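Karnside > Workshop notes > Hand-guided teaching > Pre-session checks

February - by Wendell Mbeki

Gripper check, apple packing task, sheet 13

I love this job. Two people, two hand-held grippers, one gift box, and by the end of it a robot has something worth copying. Go through the list before the first take and write in the comments as you go, even if everything is fine.

1. Finger pads. Both on, edges down, no grit.
Comment: OK. Lovely even grip on the test apple.

2. Pivot screws. Finger tight is not enough, use the driver.
Comment: OK. One nipped up by a quarter turn.

3. Jaws open fully and close without a click.
Comment: OK on both tools.

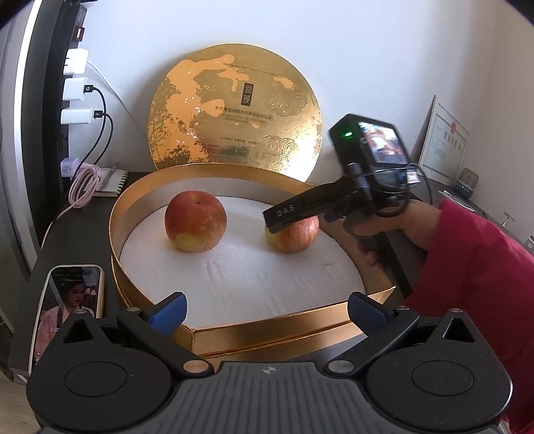
Item 3: jaws open, two apples in the box, second tool at the right-hand apple.

4. Start layout. Box base open, lid leaning up behind it, fruit on the table and clear of the box.
Comment: OK. Kincaid layout card followed, and it gives the robot a really nice mix of starts! 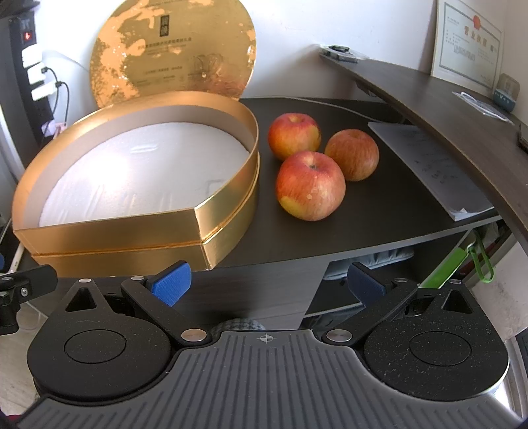

Do we have to put the apples in the same spot each time?
Move them a little between takes, as the robot learns more from small changes than from perfect repeats.

5. Cables. Slack enough for a full reach, nothing looped over the wrist.
Comment: Watch this one - a tug on the cable shows up in the recorded path and the take has to go.

6. Tracking light green before anyone lifts a tool.
Comment: OK. Recheck after every break.
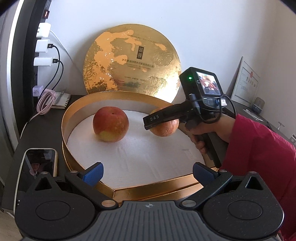

If the light drops out halfway through, stop, put the tool down and start the take again. Don't try to save it. I tried that on Thursday with take 1808 and the Gurkisero software threw out the lot, quite rightly.

7. Hands. Fingers round the handle and well away from the jaws. Sleeves clear of the moving parts.
Comment: OK.

8. Speed. Slow and smooth, with a pause of 2 seconds at each end.
Comment: Getting so much better. The last 5 takes were a joy to watch back.

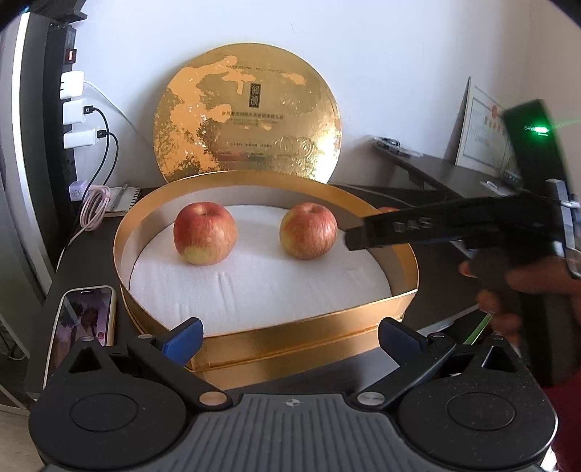
Item 7: hand round the handle, fruit side by side on the foam.

9. Bruised fruit swapped out.
Comment: One to change before the Varport run.

Signed off: W. Mbeki

Filed under: Teaching by hand, Grippers, Checklists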